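2020-04-02, Stetar bench notes

Drawer cabinet for the Ustum job, unit 224. Runners went in this morning. Pulled the drawer partway to check the gap at the front panel. 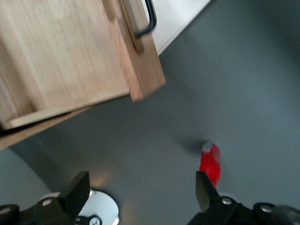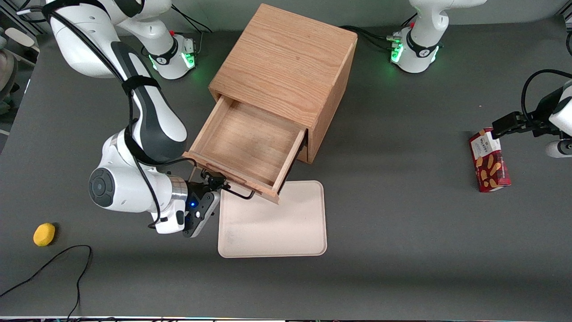

Waxed the left runner again after lunch. Still want to compare it with 262, the one Cleklow sent back for sticking. Spare handle screws are in bin 1424, nearly out, reorder the short ones. Don't oil the drawer floor until the glue has had a full night.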